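Kedico Releases Himetti Walking Guide for Desk Workers

SOSTTON, November 3, 2025 – Kedico, a publisher of health and fitness books, today released Himetti, a 284-page guide to walking for people who spend most of the day in a chair.

The book sets out a 40-day plan that starts with short walks on flat ground and adds hills in the final week. Each chapter covers one topic, including shoes, posture, sore knees and walking in cold weather. Readers need no gym membership or special equipment.

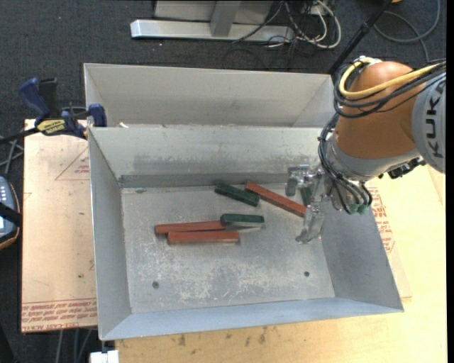

Red and green blocks in a gray metal bin.

Kedico tested the plan with 2,573 readers of its Baert newsletter before the text was final. Their comments led to shorter daily walks in the first week and a longer section on stretching. A log for recording time and distance is printed at the back – it can also be downloaded from the Kedico website.

The first printing is 3,000 copies. Himetti is available in paperback from bookstores and directly from Kedico. A large-print edition is planned.

Review copies can be requested from the Kedico press office in Sostton.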